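Notes for anyone picking up the Vavley word list. Started as a text file on my desktop, now it's a repo. Read this before you open the CSV, it'll save you asking me.

# vavley-words

Dialect words and sayings from the Vavley valley, typed up from the Finley notebooks and from people who wrote in. 400 entries. One row per word per meaning, so a word with two meanings gets two rows.

Maintained by Jamie Wainwright. Evenings only, so be patient.

## What's in here

- `words.csv` - the main list
- `sayings.csv` - longer phrases, weather rhymes, insults
- `sources.md` - which notebook, which page
- `todo.txt` - a mess, ignore
- `old/` - the Storker export, kept for checking against

## Columns

| column | what it is |
|---|---|
| `word` | spelling as written in the source, even when it's odd |
| `alt` | other spellings, split with semicolons |
| `meaning` | plain English, short |
| `village` | where it was heard, blank if not known |
| `source` | notebook code, or L for a letter |
| `sure` | y / n / ? |

`sure` is about the meaning, not the spelling. I got that muddled in the first batch so check anything from notebook F2 before quoting it.

Blank means blank. Please don't put "n/a" or "none" or a dash, the sort script treats them as words and you get a village called n/a.

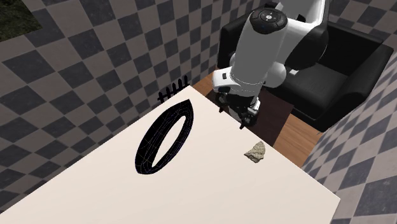 ## Spelling

Biggest headache. The notebooks spell by ear and change their mind half way down a page. "Slorm" is also "slaum" and once "slawm", all meaning to walk about doing nothing useful. I went with whichever turns up first and put the rest in `alt`.

Don't tidy them. Someone went through last November and "corrected" a run of rows to standard English and I had to put 30 of them back by hand.

Apostrophes: straight ones only. Curly ones break teh search.

## Where the words came from

Most from the Finley notebooks, 5 of them, mostly pencil. F4 had damp in it at some point and the last few pages are guesswork, all marked `?`.

The rest are letters and emails. Names taken out. If a letter gave a family name as part of the saying (there's a good one about the Giraldo bakery and a burnt loaf) I left it in where the family said fine.

The Storker export was an old database somebody set up before me. It cuts every meaning at the first comma. So "gansel: a goose, or a silly person" came out as just "a goose". If a meaning looks too short, that's why, go and look in the notebook.

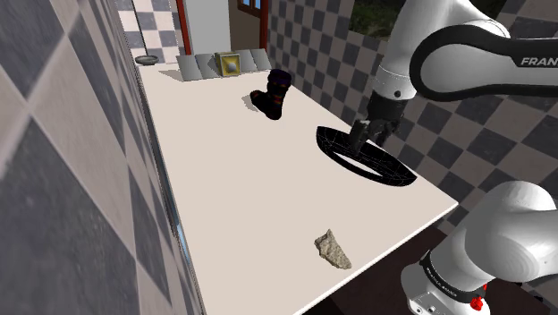 *Last changed: Thursday, 21:40 (JW)*

## Known problems

- Duplicates. "Mizzock" is in there under M and again under "th' mizzock". Needs merging.
- Some villages have old names and new names. Overhead Vavley and Upper Vavley are the same place. Use Upper.
- Farm words are over represented. The man who kept the notebooks mostly talked to farmers. Hardly anything on cooking, next to nothing on children's games.
- `sayings.csv` has no `sure` column yet. Will add.
- Row order changes if you save from a spreadsheet. Use a text editor if you can, or re-sort by `word` before sending.
- Sound recordings: don't have any. Stop asking :)

## Adding a word

1. Search first, including `alt`.
2. Add it at the bottom, I'll sort it.
3. Say where you heard it and from what sort of person (grandparent, neighbour, bloke at the mart). No names.
4. If you're guessing the meaning put `?`. Guesses are fine!

One word per message is easier for me than a big attachment. If you've got a big batch send it anyway and I'll grumble.

Rude words are welcome. Slurs go in a separate file which isn't in this repo, ask me if you need it for proper study.

## Using it

Free to use for schools, local history, quizzes, family stuff, whatever. Say "Vavley word list" somewhere. For a book or anything sold, drop me a line first because of the letters, some people only agreed to it being online.

Please don't use it to claim a word is *only* from the valley. Plenty of these are known further off, I've just not had time to check them against anything. There was going to be an `elsewhere` column. Still might be.

## Changes

- moved sayings to their own file
- fixed the 30 rows (see Spelling)
- added letters L1 onwards
- took out "nesh", everyone knows nesh. Put it back after complaints
- `village` now one place only, was sometimes two
- next: F5 back pages, the bit about sheep marks, writting is tiny and I need a better lamp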